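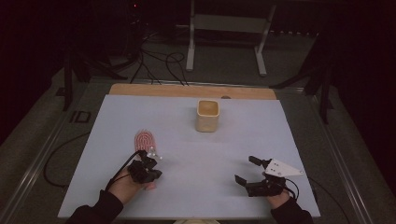
A table with a cup and a pink patterned oval.

Student projects | Performance and Theatre-making
5 min read

Prerora: making a piece of music theatre out of a closed ferry line
Project report by Princess Ocampo, 11 May 2022

When our tutor Marta Tkachuk told us the second-year project could be "anything with sound in it and people in a room", I knew straight away that I wanted to do the ferry. My grandparents used it every week. It crossed from Bortolotti quay to the Inus side and back again, and when it closed there was a small notice in the window of the ticket office and that was it. No last trip with flags or anything. I thought it deserved a show!

There were four of us in the group. Zhuoran Kang composed and played, Valeriano Montes performed and did most of the movement work, Svyatoslav Savchuk looked after sound and lights, and I directed (which at the beginning mostly meant booking rooms). We called the piece Prerora, after the boat.

How we collected the material

We started with recordings. Over the autumn we spoke to former passengers and crew, and to one woman who had run the kiosk on the Inus side and remembered what everybody drank. We ended up with 163 minutes of talk, which sounds manageable until you have to type it all out. Svyatoslav had the good idea of marking every place where the speaker made a noise to explain something: the ramp coming down, the bell, the engine changing its mind halfway over. Those noises became the heart of the piece. People are wonderful at imitating machines they have lived with.

We asked everyone for permission to use their voices and sent them the parts we wanted to keep. Two people asked for changes and one preferred to have her words spoken by Valeriano, so we did that.

From interviews to a score

Zhuoran worked out the pitches of the ramp noises and built short melodies from them. At first she wrote them out for accordion and voice in quite a strict way, and in rehearsal it sounded lovely but a bit stiff, like a concert with some talking in it. We had a long afternoon in November where nothing fitted together. Then Valeriano began answering the recordings under his breath, half singing, and Zhuoran just followed him. We threw out the order of scenes that evening and started again from the timetable. Each crossing became one scene, and the scenes got shorter as the service was cut back.

I had read a lot about documentary theatre by then and was worried we were being unfair to the people we had interviewed by setting them to music. Marta's advice was to let every voice be heard plain at least once before we did anything to it. It is such a simple rule and I will use it again – it changed how the audience listened.

The space and the money

We performed at Skodico, the old drill hall behind the college, which has a terrible echo and a very kind booking office. The echo was a problem for the spoken text. Svyatoslav hung blankets along the back wall and moved the loudspeakers in among the chairs, so that a voice might come from right beside you. Several people told us afterwards that they had turned round to see who was speaking.

Our grant was 300 pounds. Most of it went on hiring speakers and a dimmer, and the rest on printing the programme, which we made to look like a ferry ticket. Seating was for 85 and we filled it on the second night, with people standing at the side!

What worked and what I would change

The opening was too long. We had the audience waiting in a queue with the sound of water playing, and I loved it, but on the first night people began chatting and missed the first voice completely. We trimmed it for the second show.

The middle section, where Valeriano sings the prices from an old fares board, was the part people mentioned most. It was also the last thing we made, in a single rehearsal. I would like to leave more room for that kind of late discovery next time and fix the running order less tightly beforehand.

I also learned that I give notes too fast. Zhuoran asked me to write them down and hand them over after the break, and the rehearsals were calmer from then on.

The woman from the kiosk came on both nights and brought her sister. We are now talking to the Inus residents' group about a shorter version outdoors, on the slipway itself, with no blankets and real gulls – Svyatoslav is already testing microphones against the wind.

Filed under: Music theatre, Documentary, Year 2 projects
1510 views · 12 shares · 3 comments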